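Cleaning and Checking Coated Kitchen Knives

Applies to knives with a dark non-stick or painted coating on the blade. Bare steel and carbon steel knives are covered on a separate page.

You will need
Dish soap, a soft sponge, two lint-free cloths, baking soda, a desk lamp.

1. Wash the knife by hand directly after use. Hold it by the handle and wipe from the spine toward the edge. Do not use the dishwasher. Detergent tablets are abrasive and dull the coating long before the edge wears out.

2. Remove dried food with a paste of baking soda and water. Leave the paste on for 4 minutes, then rinse. Scouring pads, steel wool and scraping with another blade will scratch the surface.

3. Dry with the first cloth. Pay attention to the point where the blade meets the handle, where water collects.

4. Polish with the second cloth using light, straight strokes – no circular motion, which leaves swirl marks on gloss finishes.

5. Inspect under the lamp. Keep the lamp to one side and turn the knife slowly until a line of light runs along the surface. A chip or deep scratch will break the line. 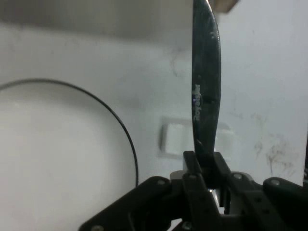 Gloss coatings are harder to judge than matte ones, as reflections can hide small marks. Check lint and crumbs first: pale specks near a highlight, like the few just below the bright line along the curved side, should be wiped once more and looked at again before you call them damage. Treat printed lettering gently. Light grey text on a dark surface shows wear early, so go over it with the cloth only and keep the baking soda paste off it.

6. If a speck stays after a second wipe, run a fingernail over the flat of the blade, well away from the edge. A catch means the coating is chipped. Stop using the knife on food if the coating is flaking.

7. Store in a sleeve or a slotted block. Loose storage in a drawer damages both coating and edge.

Last revised 15 April 2019 by Beat Schnyder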